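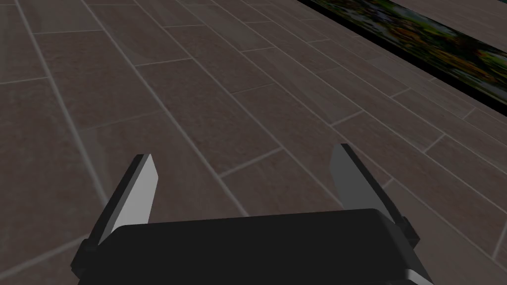 About Gromidora

Gromidora makes a simulated kitchen for people who are teaching robot arms to pick things up and put them down. You download it, choose a room, choose a gripper, and start practicing. Schools use it, small labs use it, and a fair number of people use it at home after dinner, which makes us very happy!

We started in September with one room and a sink that leaked objects through the bottom. Dušan Sýkora wrote the first version to save wear on the only arm he had, and Charmaine Sibiya joined when she saw how much time he was spending on floor tiles (she still thinks it was too much, and she is the one who redid the grout). There are five of us now, and we share two rooms above a print shop in Cerkbridge. 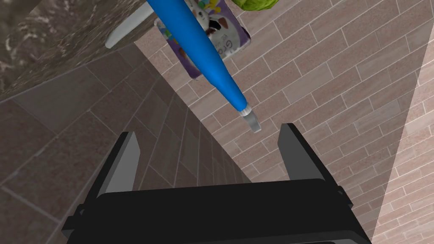
We love working on the awkward stuff. Blocks are fine for a first afternoon, but a kitchen has handles and bags and vegetables in it, and those are what our customers write to us about. Every object in the Gromidora library has its own weight and its own grip settings, and you can change both. Swap the counter, swap the walls, move the light – the room reloads and you carry on from where you were.

The wrist view is the part we get the most mail about. It looks out over the gripper with both fingers in sight, so a student can see what the arm has to deal with up close. Tipene Tawhiri built it over three very long weekends and has been improving it ever since.
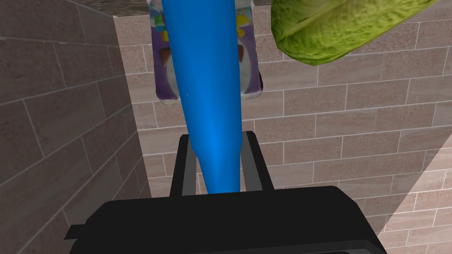

Wrist view in the brick kitchen, with something long and blue between the fingers.

What's in the kit

The standard kit comes with 400 objects, the room editor, and Nosell, our recording tool. Nosell saves each run so you can play it back, trim it, and compare it with the one before. The classroom kit adds three extra rooms and a set of lesson plans by Bořivoj Kadlec, who taught high school shop for years and writes instructions that teenagers will read.
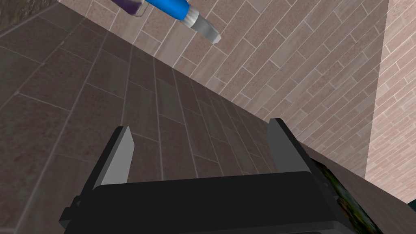 Small things like pens and markers are a favorite of ours because they are so fussy. A little off to one side and you have to line the whole approach up again. Our Piątek lesson pack is all about that kind of reach, and it's the one we hand to new staff in their first week.

Support is Svetozár Pešek most days and whoever is closest to the keyboard on the others. Send the run file if you can. Requests for new objects are welcome too, and the odder ones tend to get made first. The garlic press is coming, we promise!

Page last updated 14/07/2021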